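The school in Boros has no bell this year. The head teacher took it down in August, before the first pupils came back, and she says that she does not miss it.

"The children were jumping up in the middle of a sentence," she told me when we met in her office. "Now the teacher says when the lesson is finished. It needed 2 weeks until everybody was used to it."

Her school has pupils from Boros and from the villages toward Inar. The longest bus ride takes 45 minutes, and for this reason the first lesson was moved 15 minutes later. Some parents were against it. They start work early in Plultitz and wanted the doors open before they leave.

"I understand them very well," she said. "So the doors are open, and there is tea. Only the lesson is later."
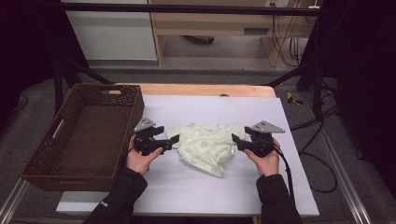

A green garment and a wicker basket.

The tea is paid from a grant of 3,000 which the school received from Reltia, and which must last until summer. I asked what happens after that. She was quiet for a moment -- then she said that she will write another letter.

Four teachers now begin the day with reading aloud, also in the upper classes. "The older boys complained at first," she said. "Then one teacher was ill, and they asked who is going to read the next chapter."

About the bell, she keeps it in a cupboard behind her desk.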